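Vavel deep grey storage bin, large - review after a few months

Posted in: Workshop & Garage

Bought two of these back in May, from Biltthorpe, mostly to replace a stack of cardboard boxes that had gone soft at the bottom. Quick write up as people keep asking on the other thread.

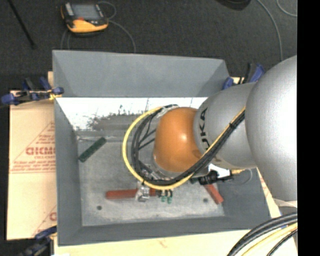
Size first. Bigger than I expected from the listing. Mine measures 43 cm deep on the inside, properly deep, and the walls lean outwards so you get a bit less at the floor than at the rim. Worth knowing if you're planning to stand things flat against the side. I had a set of boxed drill bits that should have gone in three across and only goes two.

Strength - no complaints. Had offcuts, old brackets, half a bag of sand in one of them. No bowing that I can see. Dragged it full across the concrete on Wednesday and it came along fine, made a horrible noise though.

The floor marks. Really marks. Anything hard or heavy leaves a pale scuff and it doesn't wash out, tried washing up liquid, tried a cream cleaner, no diffrence. After a few weeks the bottom goes a sort of mottled grey all over. Doesn't bother me, it's a bin. If you want it in the hallway for shoes then put a mat in it or buy something else.

Holes: mine have a couple of small round ones in the floor. Good if things go in damp, bad if you keep loose screws. Lost a fair few washers before I stuck tape over them. Tape peels, so now it's a bit of old lino cut to shape.

Colour is a flat grey, slightly blue in some lights. Hides dust well. Hard to spot dark stuff at the bottom in the evening, so anything small and black goes in a tub of its own first. Red or bright things no problem.

Handles are the weak point. Just a lip, and quite a sharp one on the underside. Gloves if it's full.

Price, I paid 13 quid each in the sale, full price is more and I'm not sure I would. The Szekeres one my neighbour has is thicker and has a proper lid that clips, but costs nearly double and it's shallower. Govcombe do a cheaper one too, had it years ago, split down a corner the first winter.

No lid with this by the way. Listing says "lid compatable", which means sold separately, and it was out of stock when I looked. Order code for the bin is 2849 if you're ringing up, the website search is hopeless.

Good: deep, tough, cheap in the sale
Bad: scuffs, handles, lid situation

4 out of 5. Would buy a third if they do the sale again.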